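FOR IMMEDIATE RELEASE
11/08/2025

Guton Bakery opens a second shop on Clistus Street

I've been baking rye bread in the back of the Popescu building for 10 years, and I still can't quite believe I get to write this: we're opening a second shop! Guton Bakery on Clistus Street starts selling bread this week, with the same sourdough starter and the same slightly bossy handwriting on the price cards (mine, sorry).

The new place is 900 square feet, so there's finally room to sit down. We've got a long counter by the window, coffee from Famus, and a proper oven that holds 61 loaves at a time. My old one holds far fewer and sulks in wet weather.

The menu stays short. Dark rye, seeded rye and the potato loaf every day, poppy seed rolls until they run out, and plum cake on weekends. Regulars have been asking for a smaller loaf since May, so there's a half rye now too.

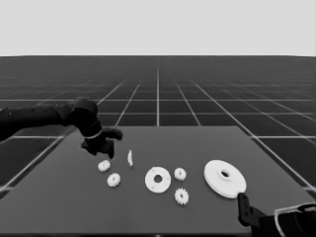

We open at 7 a.m. and close at 3, Tuesday through Sunday. The Popescu shop keeps its usual hours, and your punch card works at both. If you'd like to order ahead for the holidays, come in and put your name in the book by the register. Press are welcome any morning after the early rush, and I'll happily talk your ear off about flour.

Contact: Guton Bakery, Clistus Street, at the counter or by phone during shop hours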